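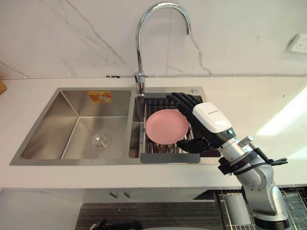
비타민D 회수 공지 확인하고 환불받은 기록
2024년 10월 18일

집에서 먹던 비타민D가 자진회수 대상이 됐다. Hasholm에서 만든 Moroz 비타민D 800 IU 제품이고, 나는 6월에 Unomville 온라인몰에서 두 통을 샀다. 한 통은 거의 다 먹었고 한 통은 뜯지 않은 상태였다.

회수 소식은 쇼핑몰 문자로 알았다. 문자에는 "구매하신 상품 중 일부 제조번호가 회수 대상에 해당할 수 있습니다"라는 문장과 링크만 있었다. 요즘 이런 문자는 스미싱이 많아서 링크는 누르지 않았고, 쇼핑몰 앱을 따로 열어 공지사항에서 같은 내용을 찾았다. 제조사 홈페이지에도 같은 공지가 올라와 있었다. 메인 화면에는 없고 고객센터 메뉴 안쪽에 있어서 찾는 데 시간이 좀 걸렸다.

공지 내용은 이렇다. 캡슐 한 알에 들어 있는 비타민D 함량이 표시량보다 높게 나온 제조분이 있고, 해당 제조번호는 511로 시작한다. 다른 제조번호는 문제가 없다고 한다. 함량이 얼마나 높게 나왔는지는 공지에 없었다. 나는 그게 제일 궁금했는데 상담 전화로 물어봐도 "안내드릴 수 있는 수치가 없다"는 답만 들었다. 이 부분은 아쉽다.

제조번호는 통 바닥에 찍혀 있다. 글자가 연한 회색이고 작아서 형광등 밑에서는 잘 안 보인다. 휴대폰 플래시를 비스듬히 비추니 읽혔다. 유통기한 아랫줄이 제조번호인데, 유통기한 숫자와 붙어 있어서 처음에는 한 줄로 착각했다. 우리 집 두 통은 같은 날 주문했는데도 제조번호가 달랐다. 먹던 통이 511로 시작했고 새 통은 아니었다. 같이 샀으니 둘 다 같겠지 하고 한쪽만 보면 안 된다.

비타민D는 지용성이라 남는 양이 소변으로 쉽게 빠져나가지 않고 몸에 쌓인다는 이야기를 예전에 들었다. 그래서 먹던 것은 일단 중단했다. 나는 하루 한 알만 먹었고 특별한 증상은 없었다. 그래도 칼슘제를 같이 먹고 있어서 다니는 내과에 간 김에 물어봤다. 의사는 이번 주는 둘 다 쉬고, 걱정되면 다음 정기검사 때 혈액검사에 항목을 추가하자고 했다. 그렇게 하기로 했다. 이건 내 경우이고, 용량이 높은 제품을 여러 개 겹쳐 먹는 사람이나 아이에게 먹인 경우라면 따로 상담을 받는 편이 낫겠다. 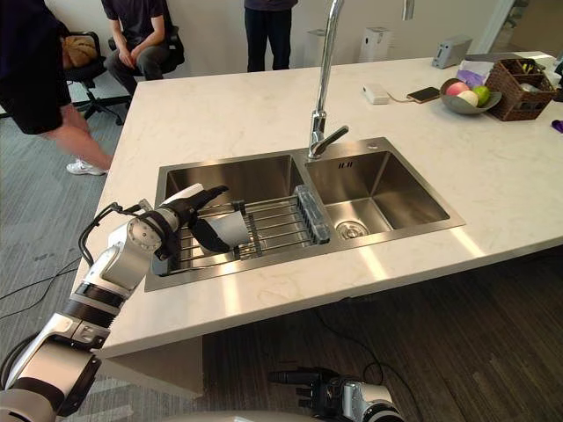

이구 싱크대. 왼쪽 볼에는 금속 건조대, 오른쪽 볼은 비어 있음.

환불 과정은 생각보다 길었다. 순서대로 적는다.

먼저 쇼핑몰 앱의 일반 반품 메뉴로는 접수가 안 된다. 구매한 지 오래돼서 반품 기간이 지났다고 나온다. 공지 맨 아래에 있는 "회수 접수" 버튼을 눌러야 한다. 나는 이걸 못 보고 반품 메뉴에서 한참 헤맸다.

접수 화면에서는 주문번호와 통 바닥 사진을 요구한다. 사진에는 제조번호와 유통기한이 같이 나와야 한다. 첫 번째 사진은 글자가 흐리다고 반려됐고, 두 번째에 통과됐다. 반려 알림이 앱 푸시로만 오기 때문에 푸시를 꺼 둔 사람은 직접 들어가서 확인해야 한다. 나도 꺼 놓고 있다가 이틀을 그냥 보냈다.

남은 캡슐은 버리지 말고 통째로 돌려보내라고 했다. 택배는 Brolamton에서 수거해 갔다. 문 앞에 내놓으면 되고 비용은 없었다. 상자는 직접 준비해야 해서 집에 있던 작은 택배 상자에 신문지를 채워 넣었다. 보내기 전에 통 앞뒤와 바닥을 한 번 더 찍어 두었다. 남은 캡슐은 8알이었는데, 개봉한 제품도 남은 수량과 상관없이 한 통 값을 환불해 준다고 공지에 쓰여 있었고 그대로 처리됐다.

환불은 결제했던 카드로 취소되는 방식이었다. 다만 쿠폰을 써서 산 금액은 쿠폰으로 돌아왔는데, 그 쿠폰 기한이 이미 지나 있었다. 상담원에게 말하니 기한을 연장해서 다시 넣어 주었다. 말하지 않으면 그냥 지나갈 뻔했다. 쿠폰이나 적립금을 섞어 결제한 사람은 이 부분을 꼭 확인했으면 한다.

새 통은 회수 대상이 아니어서 환불이 안 된다. 제조번호가 다르니 먹어도 된다고 하는데 아직 손이 가지 않는다. 일단 찬장에 넣어 두었고, 혈액검사 결과를 보고 정하려고 한다.

이번에 집에 있는 다른 영양제도 꺼내서 제조번호를 봤다. 오메가3는 통을 버리고 유리병에 옮겨 담아 놓아서 제조번호를 알 방법이 없었다. 앞으로는 옮겨 담더라도 바닥 사진은 찍어 두기로 했다. 마그네슘은 유통기한이 지나 있어서 약국 폐의약품 수거함에 넣어도 되는지 물어봤더니, 건강기능식품은 받는 곳과 안 받는 곳이 있다고 했다. 우리 동네 약국은 안 받았다. 구청에 문의해 놓은 상태이고 답이 오면 이 글에 덧붙이겠다.

추가: 부모님 댁에도 같은 제품이 있어서 전화로 제조번호를 불러 달라고 했는데, 글씨가 작아서 못 읽겠다고 하셨다. 주말에 가서 직접 보기로 했고 그때까지는 드시지 말라고 말씀드렸다. 오프라인 매장에서 산 제품이라 주문번호가 없다. 상담 전화로 물어보니 영수증이 없어도 실물이 있으면 접수는 된다고 한다. 이 경우에는 앱 접수가 안 되고 제조사 고객센터에 전화로 신청해야 한다.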